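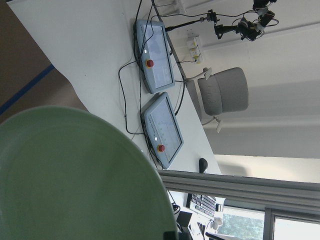 Chapter 6
Laying Out a Work Surface

Words to know: zone, datum edge, reach, cable run, parking spot, burnishing

By the end of this chapter you will be able to divide a bench or desk into working zones, mark those zones with tape that stays put, run cables so they don't cross the place where hands are busy, and judge when an old layout needs to come up and be done again.

Stand in the doorway of any shared workroom and look at the flat surfaces before you look at anything else. They will tell you a great deal about how the day goes in there! A desk with a keyboard, a mouse, a couple of handheld controllers and a tangle of black cable is a desk where several jobs meet, and where each one wants a little more room than it has. People work at desks like that for years and get plenty done. They also spend a surprising share of the day sliding things over to make space, and most of them have stopped noticing.

Dušan Kováčik noticed. When he took over the training room at Borkel he kept a tally, over a full month of November, of every time a trainee had to move one thing in order to use another. He reached 257 and stopped, having run out of page. He moved no walls and bought no furniture. What he did was take a roll of painter's tape and a long ruler and spend an evening on his knees, on stools and leaning over benches, and the room has been laid out in zones ever since. We will come back to his room several times, and to the two layouts he tried first and tore up (both are instructive, and one is pretty funny).

6.1 Why a surface needs lines

A bare bench treats every spot the same. Your body doesn't. There is a patch straight in front of you where both hands meet easily, a wider arc you can reach without leaning, and then everything else. Put the work in the patch, the tools in the arc, and the things you touch twice a day beyond that. You already do something like this in a kitchen, where the cutting board is in front of you and the good serving bowl lives at the back of the counter.

Lines make the arrangement visible to the next person. That matters most when the bench is shared. Thenmozhi Shenoy, who taught from an early draft of this book, asks her students to lay out a bench and then swap with a stranger, without speaking. If the stranger can set to work inside a minute, the layout passes. Try it. It's harder than it sounds, and a lot more fun.

Lines don't have to make equal boxes. Beginners nearly always measure the surface, halve it, halve it again and end up with four neat rectangles, each of them slightly wrong for its purpose. Let the jobs decide. A section for finished pieces may need only a narrow strip, while the section where you spread out drawings may want half the bench.

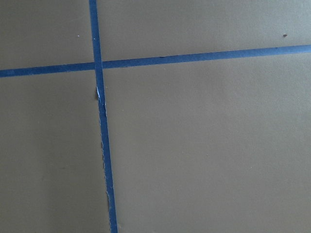

Two strips that cross will give you four zones, and four is plenty to learn on. Start with the longer strip. Pick one edge of the surface as your datum edge, the edge you measure everything from, and mark the same distance from it at both ends. Stretch the tape lightly between your marks, lower it, and press from the middle outward. If you judge it by eye alone, the line will wander, and you may not see it until you step back. A slanted line will still sort things perfectly well, so don't rip it up in a rage if all you need is a place for the screws! Where you plan to measure from the tape itself, take the time to get it square.

At a crossing, one strip has to lie on top of the other. Decide which beforehand and press the overlap down hard with the back of a spoon or the edge of a plastic card. This is called burnishing, and it is the cheapest improvement in the whole chapter. Tape gives out at its edges. A sleeve catches it, a box is dragged over it, a small bit lifts and tears, dust gets under the lifted part, and from then on it frays a little further each time something brushes by. Cut out the bad stretch and patch it while it is still short.

6.2 Cables first, tape second

Cables are stubborn things and will win any argument with a tape line. Plug everything in, set each device in its parking spot, and watch where the cable wants to hang. A loose loop at the back of the desk does no harm. The same loop lying across the working patch will catch a wrist sooner or later. Leave enough slack for a handheld device to be picked up and turned over, then guide what's left along the back edge toward the sockets. Stop buttons stay uncovered and within reach, whatever else has to move.

Before you read on

Choose a surface you use every day. Without tidying it, sketch it from above, including the cables. Mark with a cross each thing you have touched since this time yesterday. Then draw the line you would lay first, and write one sentence on why it goes there. Keep the sketch handy, as you will need it again for the exercise at the end of section 6.4.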